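The Joltis Reader's Set: Nicaea to Florence, 2 Volumes

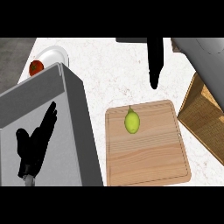 Back in stock as of this week. Second printing, same text as the first, better binding. The old glue was bad and we heard about it. If your first printing is dropping pages write to us and we'll send a replacement volume, no need to mail the old one back.

What it is: the major documents of the councils in plain English, with the fights left in. Letters, minutes where we have them, the complaints of the losing side. Volume 1 runs from Nicaea (325) through Chalcedon (451). Volume 2 picks up at Constantinople II and goes all the way to Florence. 1409 pages across the pair. Notes are at the foot of the page, where you can find them.

Translated by Negin Daneshvar (Greek) and Halfdan Mogensen (Latin). Syriac pieces by I-hsuan Tse. General editor Kianoush Ansari.

Who buys it

Parish study groups mostly. Seminary students who've lost patience with the old Victorian translations. A fair number of people who came in by way of a single question (why does my neighbor's church leave three words out of the Creed, that sort of thing) and kept reading. You don't need Greek. You don't need to belong to anything either. The introductions were written by three people of different churches and they do not agree about Chalcedon. We left the disagreement in.

On the filioque, which everyone asks about

Volume 2, part four. The Creed as read in 381, the Toledo text of 589, Photius at some length, then the Florence debates. Both sides get their own footnotes. Halfdan wanted the Toledo section longer and got his way, so it is now the longest in the book. The table at the back lists where the word turns up in Western sources and which of those are likely later additions. That table is new in this printing.

What's in the box

Volume 1, cloth, dark green
Volume 2, cloth, dark green
Fold-out map of the sees, paper, loose
Ribbon in each volume
Slipcase (first printing did not have one)

Errata slip is gone, corrections are now in the text. Except for page 397, where the date of the Robber Council is still wrong in the running head. It should read 449. We caught it after the sheets were printed. Pencil it in.

Differences from the Safavi edition

People ask. The Safavi is a scholar's edition, facing text, original on the left. Ours is English only. If you need to check a verb, get the Safavi. If you want to read the thing through in a winter, get this. Some of our customers own both and use ours for the index, which Mahsa Mousavi built from scratch and which has seperate entries for persons, places and heresies. Yes, Nestorius is under persons AND heresies. So is Arius. There was a long email thread.

Leader's guide

Sold alone or with the set. Twenty-six sessions, one sheet each. Questions, a short reading, a prayer you can skip. It assumes people haven't done the reading. Works for an hour, can be stretched to ninety minutes if your group talks. The guide was tried out with a Wednesday group at Clandurham and rewritten after they got stuck for a month on Cyril's anathemas. That session is now two sessions.

Ordering

Ships from Clandurham. Floto handles the overseas orders, and overseas takes longer, so please don't write to us the day after. Bookstores and church libraries, ask for the trade sheet.

Last printing was 685 sets and went faster than we planned for. This one's a bit larger. No third printing scheduled yet. Ansari wants to fix the Lateran chapters first and that won't be before April.

Single volumes: Volume 1 only. We don't have spare 2s.

Returns fine within thirty days if the slipcase isn't crushed. Pack it well. A padded envelope is not enough for this, the corners go.

Also asked

Is there an ebook? No. The notes break on small screens, we tried.

Are the canons complete? For the councils through Nicaea II, yes. After that a selection, with a list of what was left out and where to find it.

Does it have the mutual excommunications of 1054? Yes, Volume 2, both documents. Also the 1965 declaration lifting them, in an apendix.

Large print? Not yet. Type is 11 point, leading is generous.

Page updated December 2019. Stock count is done by hand so if the order form says sold out, email before you give up.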